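오디션 예능, 이번에도 속는 셈 치고 봤다

6월에 시작한 뮤지컬 오디션 '헐리어(Hullier)'를 결국 끝까지 봤다. 주변에서 하도 인생 예능이라길래 틀었는데, 내 인생까지는 아니었다.

첫 회부터 지원자 1,879명을 뚫고 올라온 실력자들이라는 자막이 쉴 새 없이 나온다. 그런데 그 많은 사람 중에 드라마 조연 출신과 전직 아이돌이 왜 이렇게 많을까. 예선을 제대로 했는지 섭외를 했는지 나로서는 알 길이 없다. 제작진은 공정하다고 하는데, 원래 다들 그렇게 말한다.

심사평도 좀 그렇다. 음정이 흔들린 무대에 "진심이 전해졌다"가 나오고, 깔끔하게 부른 사람한테는 "너무 안전하다"가 나온다. 기준표가 있으면 화면에 띄워 주든가.

현장 투표단은 288명이라고 했다. 준결승에서 1위와 2위가 162표 차이로 갈렸는데, 한 사람이 몇 표를 행사하는지는 방송 내내 설명이 없었다. 게시판에 물어본 사람이 꽤 있던데 답변은 못 봤다.

그래도 결승에서 '하워스(Haworth)' 넘버를 부른 참가자는 좋았다. 이건 인정. 편곡을 덜어내고 목소리만 남긴 후반부는 두 번 돌려 봤다. 다만 우승자 공연이 정말 본 무대 주연인지, 며칠짜리 특별 출연인지는 예매창이 열려야 믿겠다.

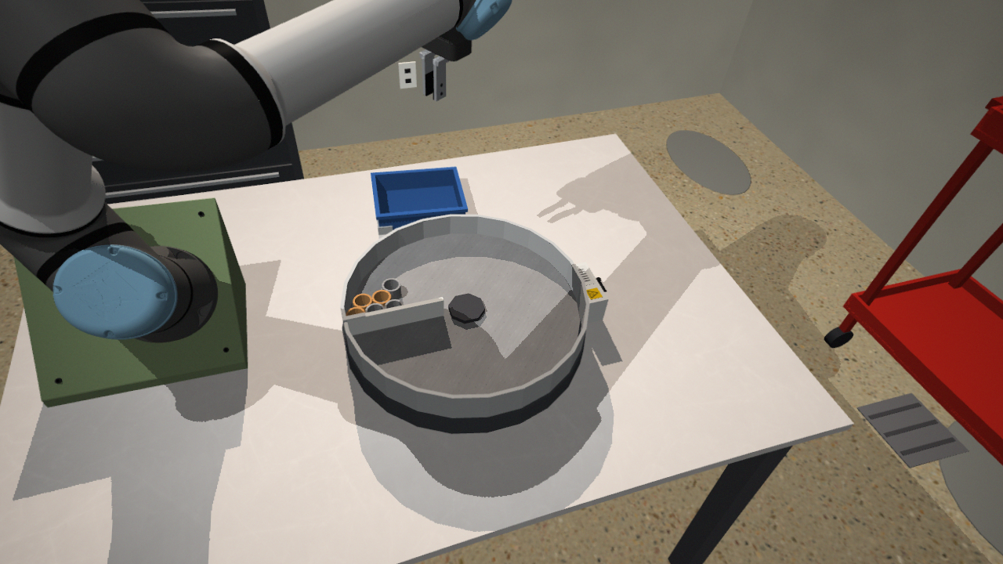
다음 시즌은 볼 것인가

연말에 시즌 2를 한다는 말이 벌써 돈다. 편성이 두 시간 반에서 줄지 않으면 나는 클립만 볼 생각이다. 광고 전에 발표를 끊고 같은 표정을 세 번 보여 주는 건 이제 좀 지겹다.

우승자 음원은 샀다. 라이브보다 보정이 세서 한 번 듣고 껐다.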